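Teaching a Sorting Task by Hand
Irnavent Workshop Notes — updated May 19, 2026 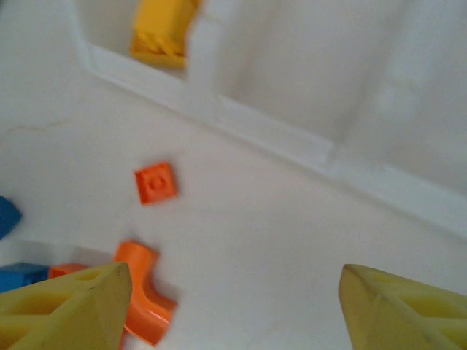

How many demonstrations should you record before the first training run?

Start with 398. We picked that number after our August trials on the Oneo arm, and it gives you enough to see whether the policy reaches for the right brick at all. The full set for this task came to 2141, but don't record them all before you train once.

What you need

An arm with a two-finger gripper, a wrist camera, a leader handle (we use the Vimetti), and a white divided tray of small plastic building pieces.

Setting up

Fix the tray to the table so it can't slide. Turn on the wrist camera and open the gripper. Both fingertips should show in the lower part of the view, with clear tray floor between them. If you can only see one, loosen the camera bracket, turn it, and tighten it again before you record anything.

Spread the pieces out by hand. Mix sizes and shapes. A flat one-by-one piece with a single stud is much harder to pick up than a full block, and curved pipe pieces roll when a finger touches them, so make sure both kinds turn up often. Leave a few pieces against the walls too.

Recording a pick

Move the leader handle until the gripper is above the piece. Pause there. Lower it straight down with the fingers open, stop just short of the floor, and close slowly. Lift, wait 2 seconds, then carry the piece to its compartment and let go.

Small flat pieces need the fingers lower than you would expect. Come down until the tips almost brush the tray — the Lindqvist force readout will jump if you press too hard. Back off and try again in the same recording. Recoveries like that are worth keeping.

For a piece near a ledge or divider, turn the wrist so the fingers close along the wall. Closing across it jams one finger.

What to throw out

Delete a recording if the tray moved, if your hand came into view, or if you missed the same piece 3 times in a row. Save the rest under the task name and reset the pieces before the next one.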